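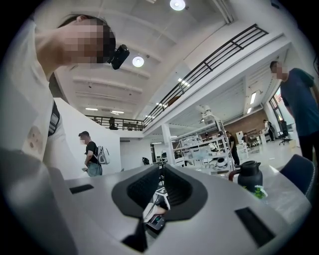

A hand-held gripper on the ground floor at Teneck, with a second camera worn at the forehead.

HANDS ON
The people teaching machines to tidy up

Folding a tea towel takes Marlina Tarigan four seconds. She's done it a lot. Not at home, she says, at home they go in the drawer in a ball. At work she folds them slowly, deliberately, with a plastic claw, and then she shakes them out and does it again.

Tarigan runs demonstrations at Teneck, a robotics outfit with a big white room, a mezzanine and never enough coffee. Her job title has changed twice since she started. Currently it's demonstration lead. Before that, data wrangler, which she liked better.

The idea is simple enough to explain at a barbecue. You want a robot to do a chore. Writing out every movement in code is miserable, and the first time somebody leaves the mug facing the wrong way the whole thing falls over. So you show it. Over and over. A person does the job, the movement gets recorded, and a program chews through the recordings looking for what they have in common.

How you show it is where the arguments start.

Three ways to hold a robot's hand

Oldest way first. You grab the arm and push it. The motors go slack, you drag the wrist to the cup, close the fingers, drag it to the shelf. Factories have taught paint sprayers and welders like this for decades. Good for one neat movement repeated forever. Terrible for your shoulders. Tarigan did five weeks of it in her last job and still can't talk about it without rubbing her neck.

Second way is remote control. You sit at a desk or stand a few metres off with a pair of handles, or a smaller copy of the arm, and the real one follows along. Lovely to watch when the operator's good. Painful when they aren't. There's a lag, not much, but your hands notice. And you lose touch completely. "You don't realise how much you feel for things until you can't," she says. "People crush the first egg. Everyone crushes the first egg."

Then the third way, the one her team spends most of its day on. Leave the robot out of it. Take the gripper off the end of the arm, more or less, put it in a person's hand and let them get on with the job. A camera sits on the tool and looks where the tool looks. Some of the team wear another on the head as well. The robot gets the recordings later and has to work out how its own arm could have got there.

Faster, for a start. A trained operator on the remote rig at Teneck gets through 12 good towel folds in an hour, once you take out the resets and the swearing. With the hand tool a newcomer beats that before morning tea. You can carry it too. Up the stairs, into a kitchen, round to someone's mum's place. An arm bolted to a bench goes nowhere.

What the claw can't do

I had a go. Of course I had a go.

It's heavier at the front than you expect, and the first thing you learn is that your wrist cheats. Pick up a spoon with your fingers and you roll it, nudge it, catch it on the side of your thumb. With two plastic fingers there's none of that. You pinch or you don't pinch. I tried to put a lid on a jar and turned the jar over.

Tarigan watched all this very politely.

The rule she gives every new starter is to move like you're showing a kid. Not babyish, just clear. Don't hover, don't change your mind half way, don't wave the thing about while you're talking. If you drop something, stop and pick it up properly, and leave the drop in. Drops are useful. A robot that has only ever seen perfect work has no idea what to do when a fork hits the floor.

Second rule, don't block the lens with your other hand. I broke that one in every take.

Third, be boring the right amount. If you always start from the same spot, with the same cup, in the same light, the robot learns the spot. Teneck had a dishwasher routine that worked beautifully until May, when somebody swapped the blue mugs for white ones. It wouldn't touch them. So now the mugs get rotated, tables get moved, blinds go up and down. One of the testers brings in crockery from op shops, uglier the better.

The count

For the towel task the team recorded 2399 demonstrations. Of those, 400 went in the bin. Blurry, or the operator's sleeve was in the way, or the tracking lost its place and thought the gripper had gone through the ceiling.

That sounds like a lot of waste. Tarigan reckons it's cheap. The bad ones used to be found a fortnight later by an engineer with a robot doing something strange. Now someone looks over each batch the same day, and the person who recorded it is usually still in the building and can say what happened.

Is 1999 folds a lot? For a human, ridiculous. A ten year old needs three. But the ten year old has spent a decade handling cloth, socks, blankets, the dog. The robot turned up this morning.

Rivals, and one friendly feud

Not everyone's sold on hand tools. Eide, which makes lifting arms for hospital laundries, sticks with remote control and says so loudly. Their point is fair. If a person drives the real arm, then every recording is something the real arm can do. No guesswork. A hand-held claw, meanwhile, will happily follow a human around a corner and under a shelf, into places where an arm would need a second elbow. Some of those recordings are no use to a robot at all, however nice the fold.

Samudik splits the difference. Hand tools for the bulk of it, then a short stint of remote driving to fix whatever the arm gets wrong. Their engineers call it finishing school. Tarigan calls it "what we do, with a better name."

And Tusemholm, smaller again, mostly orchards, still has people pushing the arm by hand along a branch. Works for pears apparently.

Who does the showing

This is the bit that gets left out of the launch videos. Somebody has to stand there. For hours. The Teneck crew is an odd mix: an ex-barista, two students, a retired upholsterer with the best hands in the place. The engineers take turns too, and are generally worse at it.

Shifts on the tool are kept to half a day. Wrists get sore. So do brains. Tarigan noticed that recordings made late in the afternoon were sloppier, and that the robot trained on them was sloppier too, in just the same way. It paused before the last fold. Took her a while to work out where she'd seen that pause. It was the upholsterer, checking the clock.

She asks the crew what they think of it, teaching a machine to do a job like theirs. Mixed answers. The ex-barista says good luck to it with the milk. One of the students worries quite a bit, and has told management so. The upholsterer wants to know when it's coming round to do his ironing.

Not soon. Shirts are next on the list and shirts are awful. Collars, buttons, sleeves that go their own way. Tarigan has already started collecting them, there's a garbage bag full under her desk, all sizes, one with sequins. She hasn't decided if the sequins are fair.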